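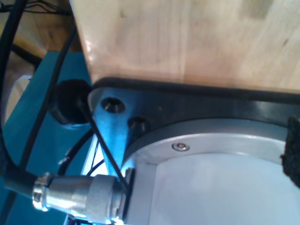
Page last changed: September, by Ryan Marsden

4.3 Checking the arm base and base connector

Do this check every Friday before the cell is started, and any time the arm has been moved. The cell must be off at the Zelton cabinet, with the key out.

1. Look at the mounting plate from below. A socket-head screw sits recessed in its face. Clean out any dust before you fit the hex key.

2. Test each plate screw with the torque wrench set to 16 Nm. If one turns, take it out, clean the thread and refit it.

3. Leave the small button-head screw on the silver collar alone. It is not part of the mounting.

4. Hold the barrel of the circular connector and try the ribbed coupling ring by hand. It should not move. If it does, push the connector fully home and tighten the ring.

5. Follow the thick black cable back from the connector – it needs roughly 200 mm of free length before the first tie.

6. Check the thin cable that crosses the plate for nicks and flattened spots.

CAUTION: Never unplug the base connector with the power on. The Korano controller will lose its joint zero and you will have to repeat section 4.1.

Note: If fault 512 shows after restart, reseat the connector once. If it comes back, order a new base cable from Hermans.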